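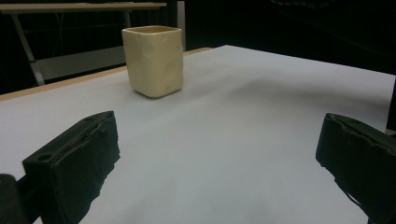

About us

Nakatum is a small pottery studio and school run by Kavitha Unnithan and Nithin Gowda. We make cups, bowls and a few odd pieces for the table, and we teach people to make their own. Everything is built by hand from slabs or coils. We do not own a wheel and don't plan to buy one.

How we started

Kavitha trained as a bookkeeper and took up clay at an evening class. Nithin was in the same class. When the teacher retired, her students had nowhere to fire their work, so the two of them bought her kiln and found a room to put it in. For the first two years it was open to old classmates only, who paid by the shelf. Then people began asking for lessons, and we started with one group of six.

We now have 20 students enrolled in each term and a regular line of our own pots. The kiln is still the same one. It has had new elements, a new lid hinge and a new controller.

What we make

Our best-known piece is the cheese cup. It is a square cup with soft corners, glazed a buttery off-white, with round dimples pressed into the outside so that it looks like a piece of cheese. Kavitha made the first one as a present for her niece and two people at the next market asked to buy it.

The cups are made from slabs. We roll the clay, cut the walls and a base, score and slip the edges, and join them around a square former. The former comes out as soon as the walls will stand by themselves. After that the corners are softened with a damp sponge and the dimples are pressed in, some with a thumb and the bigger ones with the back of a spoon. We don't measure where they go. The rim is left a little wavy, as it comes from the cutting, and is smoothed only enough to be comfortable to drink from.

No two are quite alike. If you order a pair, we will choose two of similar height, but please don't expect a matched set.

We also make:

Pomik, a low dish for salt or butter
Iyer, a plain oval serving plate, named after the street we first worked in
Flendeck, a stacking bowl in two sizes

The glaze on the cheese cup took a long time to settle. The early versions came out either too white or closer to mustard, and they pooled in the dimples. The present recipe stays an even colour on the flat walls and doesn't run much. We mix it ourselves in small batches and put a test tile in every firing.

In our last full year we fired 2,544 pieces, students' work included. Of our own pots, 521 were cheese cups.

Classes

Beginners' classes run for eight weeks, one evening a week. You don't need any experience. In the first lesson you make a pinch pot, and by the third you will be cutting slabs. Most people finish the term with four or five glazed pieces to take home. Clay, glazes, firing and the use of tools are included in the fee. Bring an apron, an old towel and something to eat, as there is a break halfway through.

The square cup is taught in week five. It is harder than it looks. The joins at the corners need patience, and a wall that is picked up too early will slump. Nithin teaches that lesson and keeps a shelf of his own failures for students to handle.

Children are welcome from the age of nine at the school holiday sessions. Those are shorter and we do the glazing for them.

Seconds

Pots with a small flaw, such as a pinhole in the glaze or a base that rocks slightly, are sold as seconds at a lower price. They are sound to use. Anything with a crack goes in the bin or under somebody's pot plants. Our next seconds sale is on Nov 12, 2019, at the studio. Bring your own bag and some newspaper.

Looking after your cup

All our tableware is stoneware and can go in the dishwasher, on the top rack if there is room. Don't put it on the stove or move it straight from the fridge to a hot oven. Tea stains inside the cup come off with bicarb soda and a soft cloth.

Orders and repairs

We take orders by email and at the counter. A single cup is usually ready in four weeks, and longer before Christmas. Cafes and shops are welcome to ask about larger orders. The biggest we have done was 580 pieces, and it took most of a winter, so please give us plenty of notice.

We can't repair broken pots. If one of ours arrives damaged, send us a photo within a week and we will replace it with the nearest we have in colour and size.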